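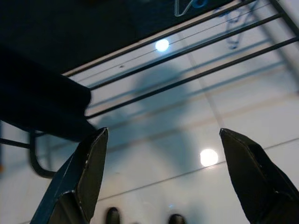
*Éabha Coughlan*

Every robot cell in Flallbridge has a laminated sheet of rules, and every laminated sheet has been used at least once as a coaster. Our house rules for arms working near people and laundry run to four pages. The gallery follows the bits that still get argued over, mostly by me and Úna Cullinane, who wrote pages one to three and regards page four as vandalism.

Rule 6, fingers. Open grippers get treated as grippers about to close, whatever the screen says. Keep cables away from the fingertips and mind anything overhead, racks and bars included. The Hendum manual gives this a whole chapter and a diagram of a very calm man.

Rule 9, cloth. Garments have no fixed shape and no manners. Slow speed only, and no reaching in to help with a sleeve. I have been told off for the sleeve thing on a Saturday, which felt excessive.
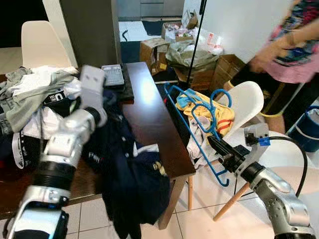
**Who is allowed to restart an arm after an emergency stop?**
The person who pressed the button, once they have checked that everybody is clear and said so out loud. If they have gone home, the shift lead does it and writes it in the log.

Rule 11 covers hangers, and is longer than rule 9 because Úna has opinions about hooks. Hook end away from faces, one hanger per gripper, let go only when the other side has stopped moving. Form 1488 is for near misses - a hanger on the floor counts, a bad mood does not.

The February revision is pinned up by the kettle. Comments in pencil, please.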